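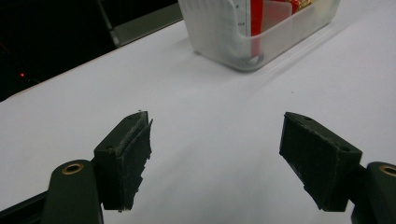 Home Articles Robotics Grippers Recent changes Log in

Usness gripper

The Usness gripper is a hand-held parallel-jaw tool used to compare jaw linings before they are fitted to a robot arm. It was designed at the Zirkside workshop by Ilango Chowdary and first tested in June.

Design

The tool has two dark green jaws facing each other across an open gap. Each is a thick block carried on an arm of the same color, with a brass insert set into the arm and two small screw holes in the top of the block. The inner faces are lined and the linings can be replaced separately.

Testing

In the Verstraete trial, an operator closes the jaws on a container, lifts it, and sets it down again. A lining is inspected every 50 cycles and retired after 200. Wear is often uneven between the jaws: one pad may be frayed along its vertical edge, with loose strands, while the opposite face stays smoother and mostly intact. Results are recorded per jaw — an average would hide the difference.

Custódio Veloso repeated the trial with the Putent controller driving a powered version. Grip force was steadier, but pad life did not improve.

Last edited Oct 27, 2023
14 shares | 3 comments

mwh_bench: Does swapping left and right pads halfway through even out the wear?

Pellet: We tried that. The worn one just got worse more slowly.

r.okland: Which adhesive is used on the linings?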